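About Our School

Trernance Language School teaches French and English to adults in the town of Pudberg. We opened our doors with 2 classrooms and one borrowed blackboard. Today we have nine teachers, and last year 154 students finished a course with us.

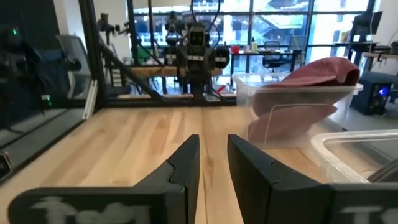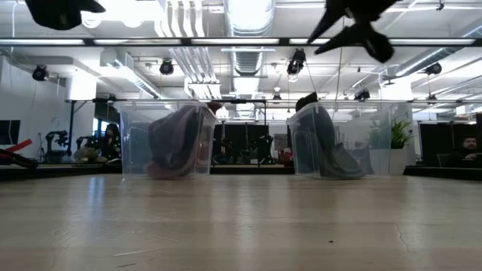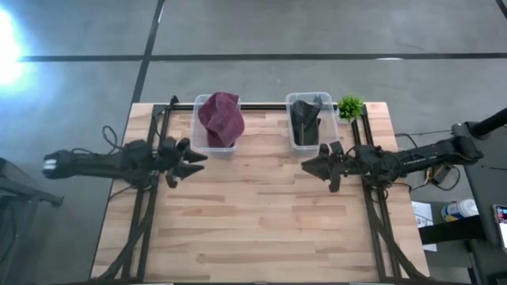
The school was founded by Francine Simard, who came to Pudberg to work as a translator. In the evenings she gave lessons to her neighbors in her kitchen, and after two winters the kitchen became too small. Gaétan Fraser joined her to teach the beginners, and he still teaches them. He asks that everybody speaks from the first evening, also when the grammar is not yet correct.

Our groups are small. A course has one evening lesson per week, and between the lessons you receive a short text to read at home. We do not give grades. At the end of the course your teacher writes you a letter about your progress – in the language you are learning, of course.

Many of our students work at Brirkel and come to us directly after their shift, so the evening lessons begin late and there is always coffee. For parents we have also a morning group.

The library on the second floor has 2204 books, most of them given by former students. You may borrow them for as long as you need, but please write your name in the notebook at the door.

New courses start each January. If you are not sure which level is good for you, come to speak with Francine. The talk is free and takes no more than half an hour.

Last updated: 6/1/18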